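Ticket 116: shelf in the Pedgate room
Opened by: Arnel Villanueva
Status: open

Morning all! The new Brasia shelf is up and I love it, but it rocks when you lean on the left end.

11:05 Tightened both brackets. Better, still a bit of play.

11:40 Swapped the short screws for the 5 cm ones from the Stusik box. Huge improvement! The left bracket hardly shifts now.

14:20 Esquivel rang back, very helpful. They think the plug behind the left bracket has gone soft and are posting 2 spares.

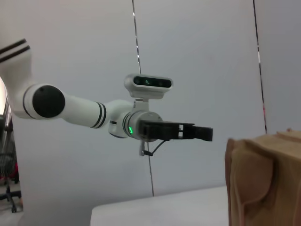

Until the plugs turn up, please keep heavy stuff on the right. I'll refit the bracket as soon as they land, can't wait to get it properly solid. Leaving this open till then.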